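Re: [amholm-singers] Tuesday chant evening

> Could we drop the 26 verse hymn from the Prolteder book?
> By verse 6 my knees have gone and I'm thinking about dinner.

I'm in favour of keeping it, but then I own a cushion. The old Clenov setting has a better tune and finishes before the kettle does. Could we try that one first and vote over the biscuits?
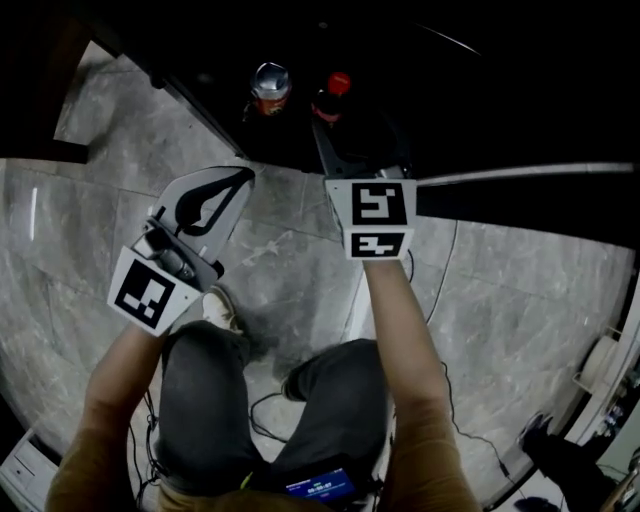 On the floor, knees bent, both hands full.

Books are 50 cents to borrow, exact change please. The Qin Street hall door code is still 555, so please stop singing at it until someone lets you in.

Bring socks. The heater is a matter of faith.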